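The Spare Key

Csenge Tóth kept her key to Tiburcio's apartment for seven months after she moved out. It was on the same ring as her car key and the key to her mother's place, and she saw it every time she started the car.

They had been together long enough to own a couch. He kept the couch. She took the good pans and the lamp from the bedroom, and they agreed over the phone that this was fair. Neither of them mentioned the key.

In January he sent her a text. It said his sister was getting married in the summer and had asked whether Csenge was coming. He wrote that he didn't know what to tell her. Csenge read it in the parking lot at Barta, where she bought her groceries, and then she went in and bought eggs and dish soap and forgot the bread.

She answered two days later. She said she would think about it. He wrote back "ok" with no period, and after that there was nothing for weeks.

Her friends had opinions. Bianka Mészáros thought the text was an excuse and that he wanted to see her. They were at Bianka's kitchen table on a Sunday, with Bianka's son on the floor by the heater.

"He could have just told his sister no," Bianka said. "That's one word."

"He's polite," Csenge said.

"He was never polite. He was slow."

Csenge laughed, but she thought about it on the drive home. Slow was right. It had taken him a year to say he loved her, and he had said it while looking for his shoes. When she told him she was leaving, he had asked if she wanted him to carry the boxes down. She had wanted him to say something else, and she had waited in the doorway to see if he would. Then he carried the boxes down. 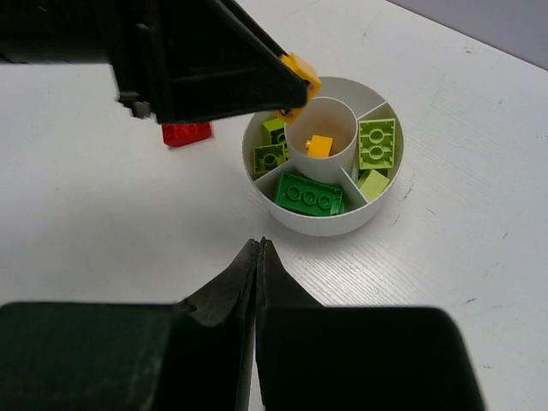

Myrtle Begay said that waiting in a doorway was no way to ask for anything, and that a man couldn't be blamed for failing a test he hadn't been told about. She said it over lunch at work, with her sandwich still in her hand. She said Csenge should call him or mail back the key, and either one would be fine, but she had to quit carrying it around.

Csenge didn't call. She drove over on a Thursday after work, which took longer than she remembered. They had put in a new light by the bank.

He opened the door in his socks. He had cut his hair and it made his ears look big. The couch was against the other wall now.

"I brought your key," she said.

"I forgot you had it."

"No, you didn't."

He thought about that. "No," he said. "I didn't."

She worked it off the ring, which was stiff, and broke a nail doing it. He stood there and watched. When it came loose she held it out and he didn't take it.

"I should have said something," he said. "When you had the boxes."

"What would you have said?"

"I don't know. I'd have needed a few days."

She put the key on the shelf by the door, next to his mail. He asked if she had eaten. She hadn't. He had soup, he said, but it was only from a can, and she said that was all right and took off her coat.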